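Play Cafe Corner Opens at Brirnadis Community Rooms

Children who come along to the Brirnadis Community Rooms will find something new waiting for them at the end of the hall this week. The play cafe corner, which families have been asking after since the spring, opened its tables on 27th September with a full morning of pouring, serving, ordering and, by the sound of it, a great deal of arguing over who got to be the cook.

The idea goes back to March, when the old dress-up area was cleared out to let the painters in. Most of the costumes had seen better days, and when it came time to put things back, Idris James, who looks after the children's sessions at the rooms, wondered aloud whether the space might be put to some other use. He had noticed that whatever toys were set out, sooner or later somebody would be handing him a pretend cup of tea.

"I must have drunk 60 cups of nothing last winter," he said, laughing. "They'd bring me a building block on a lid and tell me it was cake, and I'd have to say how good it was, and then they'd want to know if I wanted another one. So I thought, well, let's give them a proper cafe and see what they do with it."

What they have done with it, so far, is stay put. The opening session was booked for 18 children between the ages of 2 and 4, and every place was taken. A few of the older brothers and sisters squeezed in as well, mostly to write down orders on little pads of paper, and one of them kept a very stern eye on the line for the counter and would not hear of anybody being served out of turn.

The tables have been kept plain on purpose. Mr. James said he had been tempted at first to buy one of the big all-in-one play kitchens with the buttons and the sizzling noises, and had gone so far as to measure up for it, but he came around to the view that the children would do more with a few simple things laid out where they could reach them. A soft mat marks out each place, there is a plate to go with it, and the food comes out a little at a time so that nobody is faced with a great heap of it all at once.

"You put one croissant down by an empty plate and just wait," he said. "Somebody will come along and decide who it's for. Sometimes it's for Grandma, sometimes it's for a dinosaur. One little boy told me it was his and the cafe was closed."
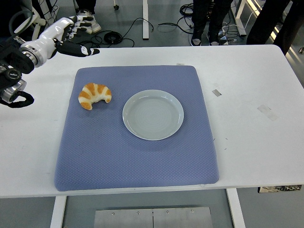
A croissant and a white plate on one of the quilted mats in the play cafe.

Parents seemed every bit as pleased with the new corner as the children were. One mother, who had come over from Pivley on the early bus with her twins, said it was the first time in months she had managed to sit through a whole cup of coffee (a real one, from the kitchen hatch) while it was still warm. A grandfather at the next table had been brought a pretend lunch and then billed for it, and had paid up in buttons.

Gape, the toy and book store on Main Street, gave part of the cost of the new toys, and the rest came from the summer bake sale, which had its best year yet in spite of the rain. Anyone who bought a slice of the lemon loaf may like to know that it went to a good home.

There are plans to change the menu as the year goes on. Soup and bread have been talked about for the colder months, and Mr. James would like to have a go at a market stall before the holidays, with fruit and vegetables to weigh out and a basket for each shopper. He is also on the lookout for clean aprons in very small sizes, and for old menus from local restaurants, which the children like to hold and frown at even when they cannot yet read them.

The play cafe is open during all the regular morning sessions at the rooms, and there is no extra charge on top of the usual entry. Children need to have a grown-up with them, and the grown-up should come prepared to order something. Families from Grusidley who use the Saturday group there are welcome too, and can ask at the front desk about a place.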